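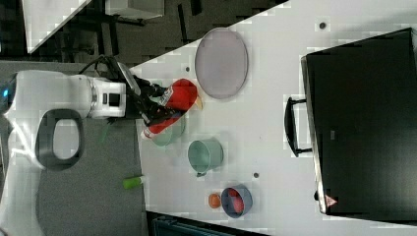

Dishes and play food out on the white table.

How to Sort and Clean a Play Kitchen Set

If your play kitchen is anything like ours here in Ferbridge, it started as one modest little box and then grew (birthdays, hand-me-downs, a very generous neighbor!) until the lid wouldn't shut. I do ours every May, and I look forward to it more than I probably should.

Step 1. Get everything out onto a big, light-colored table. Don't sort as you go, just spread it out so you can see each piece.

Step 2. Pull out the things that hold other things. Pots, bowls and colanders are the best helpers you have, because the small pieces can ride home inside them later on. A roomy oval colander like the mint green one is my favorite, with all those little holes, and a banana that has been sitting beside it can go straight in. Keep the spatula with the black pot so the two get put away together.
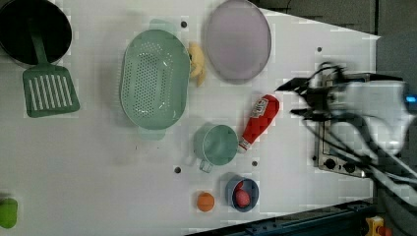

Washing is the part people put off, and it really is quick. Fill a basin with warm water, add a squirt of dish soap, and let the plain plastic pieces sit for 30 minutes while you have your coffee. Anything with a paper label, and I'd treat the red ketchup bottle that way to be safe, gets a wipe with a damp cloth and no soaking. I use a Kiltitex cloth, but an old T-shirt does fine.

Step 4. Wipe down the bigger pieces, doors and knobs included, and let everything dry on a towel overnight.

Step 5. Pack it all into 2 or 3 bins: cookware, dishes, food. Fabric things go on top, where they won't get squashed.

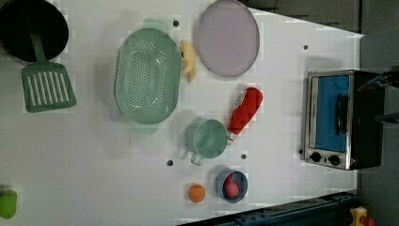
Toaster oven, red mitt and green colander, with the lavender plate up near the edge.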